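Talking salt, sheep and second drafts with Natalina Ferri

Posted 2022-12-09 in Interviews

Long-time readers will know I have a weakness for the end of the world. I'll read anything with an empty highway in it. So when a proof of Drullow arrived in November with a note from the publisher saying "one for you, we reckon", I put the kettle on, sat down after tea and went to bed at an hour I'm not going to admit to on a blog my mum reads.

If you haven't got to it yet, Drullow is Natalina Ferri's first novel. It's set in a wheatbelt town where the groundwater has gone so salty that the trees have died standing up, the coast is a rumour, and the only thing anybody trades in is sweet water from a single bore. Derska is the girl who keeps the ledger for that bore. She writes down who drew what and who owes what, and one morning she finds a page in her own handwriting that she doesn't remember writing. I won't say more than that. The blurb says too much as it is (skip the back cover, truly).

I rang Natalina a few days later to ask if she'd have a chat, and she said only if I didn't mind her cooking while we did it. I didn't mind one bit. What follows is most of a long afternoon, with the bits about football taken out.

I started with the obvious one, which is where the salt came from.

"My uncle's place," she said. "He had a back paddock you couldn't walk across in summer without your boots going white. When I was little I thought it was frost. I used to lick it! And he'd stand there and tell me what had been growing on it the year he was married, and then the year my cousin was born, and every year it was a bit less. I didn't think of it as a story. I thought of it as my uncle going on."

The first version wasn't set in the future at all. It was a family saga, she told me, very serious, with a great many funerals. She worked on it for nine years in between shifts at a stock and station agent's, and by the time she showed it to another human being it had four generations in it and a family tree at the front that folded out.

"Haruto read it," she said. That's Haruto Sekiguchi, who edited the book for Navarrete Press and who gets thanked in the acknowledgements before her own parents do. "He was very polite. He sent me this lovely long email about the weather in it, how good the weather was. And then right at the bottom he said, have you noticed you only seem happy when you're writing the last chapter?"

The last chapter was a sort of coda, set a long way after everyone in the book was dead. It had the bore and the ledger in it, and a girl with no name.

"So I chucked the rest," she said. "I cut 400 pages. I tell people that and they go quiet, as though I've told them the dog died, but I felt fantastic. I went out and bought a pair of shoes."

I asked whether any of the old pages had crept back in. A few, she said. The wedding is in there, moved to the pumping shed. So is the business with the ram on the church steps, which I had assumed was invented because it's so ridiculous, and which she swears happened to her grandfather more or less as written.
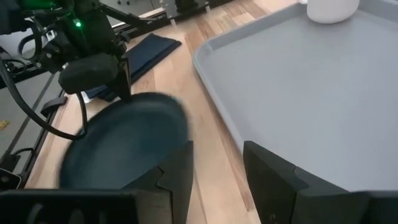

Grey tray, pale timber tabletop.

We got on to Prollar after that. If you've read the book you'll know Prollar is the other town, the one across the salt that Drullow is frightened of, and you'll also know we never once go there. I told her I'd spent the whole second half waiting for somebody to cross over and have a look, and that I'd been properly cranky when the book finished and nobody had.

She laughed for quite a while. "You're supposed to be cranky. I had a Prollar chapter. It was a good chapter! There was a market in it, and a bloke with a glass eye who sold maps. Haruto wanted to keep it. But the minute you go there it's just some place, isn't it? People live there, they've got problems with their roof. I wanted it to stay as big as it is in Derska's head. She's sixteen. Everything over the hill is enormous when you're sixteen."

So is there going to be a second book, one where we do go?

"I'm not allowed to say," she said, and then said quite a lot, and then asked me to leave it out. I have. I'll only mention that the glass eye may not have been wasted.

One thing I love in the book is how dull the apocalypse is. I mean that as praise. There's hardly a gun in it. There are meetings, and there's a very long argument about whether a sheep counts as a person for the purposes of the water ration (this is the funniest chapter by a mile, and I read great slabs of it aloud to my partner, who was trying to watch telly). I wondered if she'd felt any pressure to put more biffo in.

"One agent asked me for raiders," she said. "That was her word, raiders. Could there be raiders by page fifty. And I thought about it, I really did, I'm not proud. I had a go. I wrote these fellas on motorbikes and all I could think was, where are they getting the fuel? Who's doing their washing? I'd end up with a raider sitting on an upturned bucket sewing a button on, and I liked him so much I couldn't make him hurt anyone."

He's in the finished book too, by the way. He's Col, with the buttons. I hadn't twigged until she told me and now I can't see him any other way.

The other thing people bring up is the language. Everyone in Drullow talks in a slightly worn-down English, with words that have slipped sideways over the years. "Friday" means any sort of rest. A "bank" is a tank. I'd assumed there was a big chart somewhere with all of it worked out, and I was hoping for a squiz at it, but no such luck.

"There's an exercise book," she said. "It's a mess. Half of it's shopping. The rule was that I had to be able to say it out loud at the kitchen sink without feeling like a dill. If I felt like a dill, it went. I lost some good ones that way. I had a word for the noise a pump makes when it's about to run dry and I still think it's the best word I ever made up, but you can't say it without spitting."

I made her say it. She's right.

Ilari Saarinen is working on the Finnish translation now and has been sending her questions by the page. She reckons it's the closest anybody has ever read her, herself included. "He wrote to ask which way the wind was blowing in chapter two, as there's a Finnish word he'd like to use and it's only for a wind that comes off land. I had to go and work it out. And then he found a mistake. Derska walks into the sun in the morning to get to the bore and walks into the sun in the morning to come home again. Three people proofread that book!" (It's being fixed in the reprint. If you've got the first printing, hang on to it.)

And there is a reprint, which has surprised all of them. Navarrete did 2,000 copies to begin with and expected them to last. Natalina puts a lot of it down to booksellers, and to one in particular, Narayanan Unnithan, who hand-wrote a shelf card for it that simply said "Read the sheep chapter standing up, here, now. I'll wait." She has a photo of the card on her phone and showed it to me twice.

The cover has its fans as well. I'm one. Sabine Lenz painted it, and if you look at it flat, with the jacket off the book and opened right out, the dead trees line up with the columns of the ledger. I'd owned the thing for weeks before I spotted that. Natalina hadn't asked for it. All she'd sent was the manuscript and a jar of dirt from her uncle's paddock, and Sabine apparently ground some of the dirt into the paint.

"Which I think is why mine smells," she said. "Does yours smell?"

Mine's a proof, so it only smells of proof.

Towards the end I asked what she'd been reading, as I always do, and as always I came away with a longer list than I can afford. She's a big re-reader. She likes old farming manuals and anything with a shipwreck, and she doesn't read much in our corner of the bookshop while she's drafting, in case it rubs off. "I did that once," she said. "I read a really good plague book and the next day everyone in my chapter had a cough."

I also asked the question a few of you sent in, which was whether Derska wrote the page. You know the page. Natalina turned the stove down and thought about it for long enough that I checked my recorder was still going.

"I know what I think," she said. "Haruto thinks the opposite. We had a proper blue about it, over the phone, and we had to agree that neither of us would ever say in public. My mum's got a third theory and hers is better than both. I wish I'd had it earlier."

Then it was time to eat, and she wouldn't be drawn any further, and I had seconds.

Drullow is out now in paperback from Navarrete Press. Natalina will be doing library talks in the new year, and I'll put the dates up in the sidebar when I have them. If you've already read it, come and argue about the page in the comments, but please write SPOILERS at the top so the slower readers don't throw things at me.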